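Care of Table Linens in Shared Dining Rooms

The following guidance applies to all tablecloths, runners and napkins kept in the residents' kitchens at Plermont and Satton. Households are welcome to use it at home.

## Before washing

Shake each cloth outdoors or over a sink. Crumbs left in the folds will settle in the drain filter of the washing machine, and both machines at Satton have been serviced for this. Check the whole cloth for stains in daylight and mark each one with a safety pin placed beside the spot.

Treat stains before the cloth goes into the machine:

- **Tea and coffee.** Rinse from the back with cool water, then soak for 2 hours in water with a spoonful of borax.
- **Grease and butter.** Rub in a little plain dish soap and leave it for half an hour. Trulosine powder may be used on white cotton only.
- **Candle wax.** Harden with ice and lift with a dull knife. Press what remains between sheets of brown paper with a warm iron.
- **Berry juice.** Rinse at once. Do not use bar soap, which may set the color.

## Everyday use

A patterned cloth hides small marks well and is preferred for tables in daily use. Plain white cloths are reserved for holidays and for the Ó Néill Room.

Packaged snacks may be eaten at any covered table. Salt and oil from an opened bag can mark cotton, so bags should be set on a plate once opened and folded closed between servings.
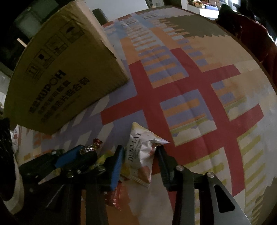
*A small white snack bag at a table with a patterned tablecloth.*

Hot dishes require a trivet at all times. A folded towel is not an acceptable substitute, as heat passes through it and may dull the varnish underneath. Vinyl covers should be wiped with a damp cloth and dried by hand. They may not be put in the dryer.

## Washing and drying

Wash colored cloths in cool water and white cloths in warm. Load no more than 4 large cloths at one time. Fabric softener is not recommended for napkins, which become less absorbent with repeated use.

Line drying is preferred from May onward. Hang cloths by the hem with at least 6 inches folded over the line, and bring them in while slightly damp if they are to be ironed. Iron embroidered pieces face down on a thick towel.

## Storage

The linen closet at Plermont holds up to 26 cloths. Roll large cloths on cardboard tubes to avoid hard creases. Napkins are stored flat, in sets, on the upper shelf. Cedar blocks should not touch the fabric directly.

Worn cloths may be cut down for napkins or cleaning rags. Please place them in the basket beneath the lower shelf.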